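Cold-mix path repair and surface sealer for narrow asphalt paths

Product line: **Cilow Path**
Made by Fastoveck
Sold in pails, bags and pallets

Cilow Path is a two-part system for asphalt walking and cycling paths: a cold patching mix for holes and broken edges, and a thin sealer that goes over the top. Both parts are made for paths that carry feet, bikes and the occasional mower or maintenance cart. Neither is rated for roads or parking lots. For those, see the Plarine range.

## Where it fits

Most of our orders come from parks departments and trail groups looking after long, straight runs with no curbs. On that kind of path the edge usually goes first. Grass creeps in, leaf litter builds up and holds water, and the outer few inches start to crumble. The patching mix is stiff enough to be shaped against a board at an open edge, so you don't need a curb or a permanent form to hold it.

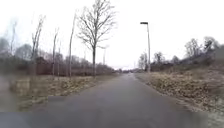 Before patching, cut the verge back to the real edge of the asphalt. This takes longer than people expect, especially in late fall. A half-moon edger works well. Sweep out all loose material and square off the sides of the hole. The mix can go into a damp hole but not one with standing water.

Fill in layers of up to two inches and tamp each layer. A hand tamper is fine for small areas. For a long edge repair, rent a plate compactor. Foot traffic can go back on as soon as the last layer is tamped. Keep carts off for two days.

## Sealer

The sealer is dark gray and dries to a low sheen. Patches will look darker than an old path at first, and a full coat evens this out. It needs a dry surface, 50°F or warmer, and no rain for 28 hours after it goes down. Spread it with a squeegee in one direction, working away from your exit. One coat is enough on most paths. Do not seal over wet leaves, moss or fresh mud.

## Sizes

| Item | Size | Order code |
|---|---|---|
| Patching mix, bag | 50 lb | CP-71 |
| Patching mix, pallet | 40 bags | CP-71P |
| Sealer, pail | 5 gal | CP-284 |
| Edge board, reusable | 8 ft | CP-100 |

The edge board comes with four steel pins. Replacement pins are sold separately.

## Storage

Keep bags flat and under cover. Opened bags should be folded tight, taped and used within the month. Sealer must not freeze. If a pail has frozen, don't use it, even if it stirs back to a smooth finish.

## Ordering and questions

Pallet orders ship by freight and need a forklift or a liftgate truck at the delivery end. Tell us which when you order. For help working out amounts, send the path length, width and the depth of the worst hole to Rattana Ratanaporn in technical sales. Freight questions go to Raffaele Fontana.

The last sealer shipments of the season leave on Friday, October 23, 2026. Patching mix ships all winter.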